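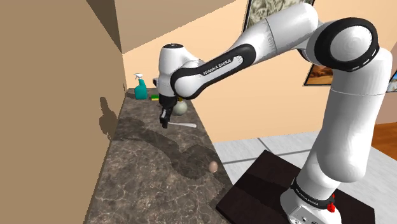 Kitchen & Surfaces

How to clean and seal a marble countertop

By Elsa Lindholm
Jul 8, 2024

Marble is a soft stone and it drinks. Coffee, oil and red wine go into it if they are left long enough, and lemon juice takes away the polish in a few minutes. When my husband and I took over the kitchen in Grønli, the marble there had not been sealed for many years, and I had to learn the work from the beginning. I write down the method as I use it today.

What you need

Mild dish soap without lemon or vinegar
Two soft cloths and one old cotton T-shirt
Baking soda
Plastic film and painter's tape
A penetrating sealer made for natural stone
A sheet of 2,000 grit wet sandpaper (only for polished marble with small dull marks)

Test if the stone needs sealer

Put a spoon of water on the marble, in a place where you work often, and wait 20 minutes. Wipe it away. If the stone is darker under the water, the old sealer is finished. If there is no change, you can wait with the job and test again in October or whenever you do the big autumn cleaning. Make the test in more than one place, as the part near the sink wears out much faster than the corners.

Clean first

Sealer closes in whatever is already there, so the cleaning has to be good. Take everything off the counter. Wash with warm water and a little soap, go over it again with clean water, and dry with a cloth. Do not use vinegar, and do not use the spray for bathroom lime. I have seen a beautiful windowsill ruined by such a spray in one afternoon.

Oil stains need a paste. Mix baking soda with water until it is thick like yogurt, spread it over the stain and a little outside it, cover with plastic film and tape the sides. Leave it until the next day. Then take away the film and let the paste dry completely before you remove it with a plastic scraper. An old stain can need the paste two or three times. The stain beside our stove needed it four times, and I still find it when the light is low.

Dull marks from acid are another matter. They are not stains, the surface itself is damaged, and paste does nothing for them. On polished marble you can wet the fine sandpaper and rub very lightly in small circles. Try it first where the toaster stands. If the mark is bigger than a coin, I would call a stone worker.

Put on the sealer

1. Wait until the stone is fully dry. After washing I leave it overnight.
2. Open a window and put tape on the wall and around the sink.
3. Fold the T-shirt, pour a little sealer on it, and wipe it on the stone in an even, thin layer. Work on one arm's length at a time.
4. Let it sit for the time written on the bottle. Mine says six minutes.
5. Wipe off all that is left on the surface with a dry cloth. This step is the most important one! Sealer that dries on top becomes a grey haze, and it is hard work to get it away.
6. Put on a second layer if the bottle tells you to, and keep the counter free from water until the next day.

Wash the cloths, or dry them flat outside, before you throw them. Some sealers contain solvent and a wet cloth in a closed bin can catch fire.

Every day

Wipe spills when they happen, and use a board for tomatoes and citrus. Hot pans go on a trivet - the stone can take some heat, but the sealer likes it less.

Comments (2)

Kjell Holmgren: Does the same method work for limestone?

Elsa Lindholm: Yes for the cleaning and the sealer, but leave out the sandpaper if your limestone is matte.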